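Home & Table | Slow Living

The Second Cup

There is a particular kind of happiness in a hot drink made at the coffee table. I mean made there, from start to finish, with the kettle brought through from the kitchen and set down among the mugs, and nobody having to get up again until the pot of conversation has well and truly run dry. My grandparents did it this way, and for years I thought it was simply because their kitchen was too small to stand in. Now I think they were on to something!

I've spent most of this winter learning to do it properly, in a rented house at Gevcombe with a draughty hallway and a kitchen on the wrong side of it. By the time a cup made it from the bench to the lounge it had lost its best heat, and half of it was usually on the floorboards. So one evening I carried the whole lot through instead, kettle and all, and I haven't gone back.

The kettle comes first, and you don't need a fancy one. I've tried a gooseneck (lovely for filter coffee, maddeningly slow for a room full of thirsty people) and an old enamel stovetop model that looked gorgeous and weighed as much as a small dog. What I keep coming back to is the plain cordless electric sort that lifts off its base. Look for a handle that lets your whole hand get around it, and a lid that shuts with a proper click. Mine came from Flendik, the secondhand homewares barn out past the highway, where I paid 8 dollars for it and felt like a bandit.

Then there's the table. Low is good. You sit forward to pour, your elbows come in close, and the whole business slows down. It also means you're pouring at lap height, so keep small children and excitable dogs well clear and don't fill the kettle to the brim. I leave it at half, which is plenty for four cups and much easier on the wrist.

I'm firmly in favour of dark timber with a few years on it. A scuffed old table is a gift to anyone who makes tea, as you'll never again leap across the room with a coaster. The one I use is 154 centimetres long, which sounds enormous until you've put out the cups, the biscuits, the honey and somebody's crossword. I rub it down with a bit of beeswax every couple of months and otherwise leave it be.

As for what you drink from, mix it up! I love a heavy white mug for black tea with milk, the sort you can wrap both hands around, but a clear glass has its own pleasures. You get to watch the colour come. Peppermint goes a pale straw-green, hibiscus turns the most outrageous crimson, and a good strong breakfast blend rolls out from the bag in little brown clouds. Choose tumblers that are sold for hot drinks, with a bit of weight in the base, and warm them with a splash of hot water first. Hold them near the bottom and they'll get too hot to handle, so set the glass down once you've poured. 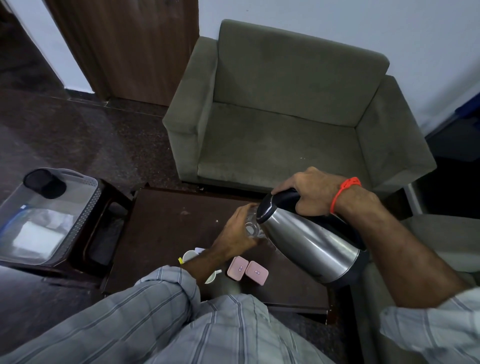 Kettle in one hand, glass in the other: pouring at the low table, with two white mugs close by.

Little tubs with lids are the other great discovery. I used to bring out the sugar bag with a peg on it, and it looked dreadful. Small plastic containers with square lids stack away neatly, keep the ants out and take up hardly any room between the cups. Stick a label on each one. I learned this after stirring a generous spoonful of citric acid into a friend's English Breakfast, and she has never let me forget it.

If your table is short on space, pull up a stool. A sturdy wooden one makes a terrific side table, and a plastic basket on top will swallow all the bits that would otherwise creep across the room. In mine you'll find teaspoons, a folded tea towel, spare bags and a tin of ginger biscuits from the Bultar bakery that I pretend are for guests. When everyone's finished, the dirty cups go in and the whole thing travels back to the kitchen in one trip.

Wear something comfortable while you're at it. Stripy pyjamas are entirely acceptable, and after 8 at night I'd say they're preferred.

My favourite round is still the second one. The kettle only needs a minute to come back to the boil, the bags have been fished out and left in a soggy heap on a saucer, and someone always says they won't have another and then holds out their cup. Put the ginger biscuits out at that point. If you do it any earlier, they'll be gone.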